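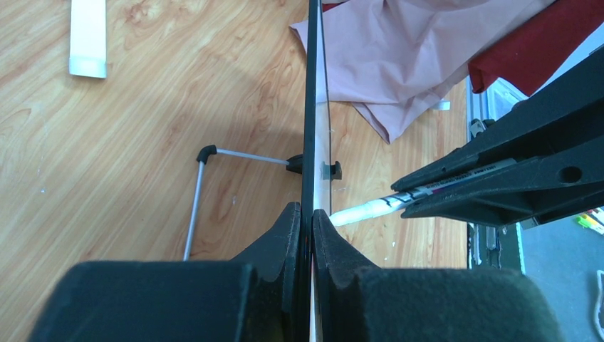 *Kenis two-arm kit on my table, left gripper on the panel, right one with the marker*

**kwesi_a**
Anybody else running the Kenis kit? I've had mine seven weeks, paid $900 for it used, and I'm pretty happy! The pointed fingertips are great on thin stuff like that panel. Marker grip is decent too (fat pens are another story).

**nhi.hua**
$900 used?? Flitness wanted around $500 for theirs in June, with spare fingers. I think you overpaid, sorry.

**kwesi_a**
Did theirs come with both arms, though?

**nhi.hua**
...one arm. Okay, fair.

**efashola**
I'd still skip it. My fingertips wore smooth and support took forever on ticket 193. Fingers are fine, service is lousy.

**kwesi_a**
Huh, I got a reply the same day. Which tips did you have, the ridged ones?

**efashola**
Ridged, first batch. If they've changed the material I might give them another shot. Can you post a close-up of yours after another month?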